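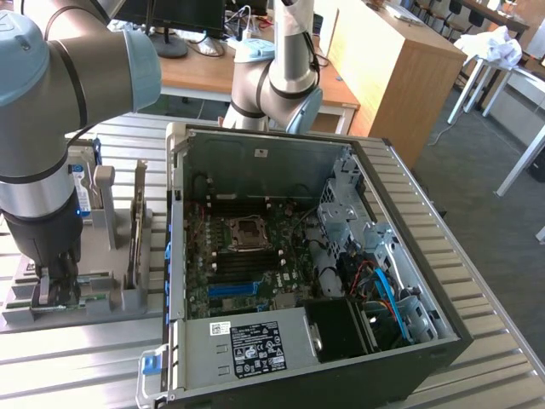

Rilta is a plain-text parts catalog for secondhand desktop hardware. It holds 3,000 records, one per part, exported from the Pukico inventory system each July.

## Files

- `parts.csv` - one row per part
- `vendors.csv` - vendor codes and full names
- `sockets.txt` - allowed values for `socket`, one per line
- `CHANGES` - edits since the last export

`parts.csv` has 22 columns. The ones most people need:

| Column | Type | Notes |
|---|---|---|
| `part_id` | string | stable across releases |
| `class` | string | `board`, `memory`, `disk`, `card`, `case`, `psu` |
| `vendor` | string | key into `vendors.csv` |
| `socket` | string | boards only, otherwise empty |
| `grade` | integer | 0 to 4, assigned at intake |
| `tested` | boolean | powered on at least once |

## Loading

Files are UTF-8 with Unix line endings. Fields are comma-separated and quoted only when they contain a comma. Read `part_id` as text - leading zeros are significant.

```
idik load parts.csv --key part_id --text part_id
```

Idik 2 or later is required. Older versions drop empty trailing columns without a warning.

## Known problems

- Records from the Pollock warehouse use the old grade scale. Filter on `site = POL`.
- `capacity` mixes decimal and binary units for disks. Memory is always binary.
- Two vendor codes, `KX` and `KXA`, refer to the same company. They will be merged in the next release.

## License

Data: CC BY 4.0. Scripts: MIT.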